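3. Sprint test procedure

Each edge rusher on the Jarkell roster ran 4 timed starts from a three-point stance. Get-off time was taken from the snap signal to first foot contact, using the Flisetti timing gates. Sampling was set to 300 Hz.

The 19 players tested gave 76 starts. False starts were repeated – the first attempt was discarded.

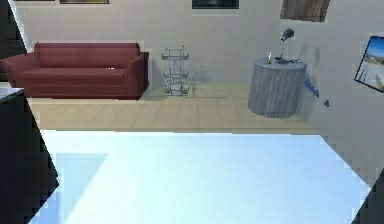 4. Results

Get-off time showed a weak link with body mass. The link with stance width was stronger, mainly among the outside linebackers.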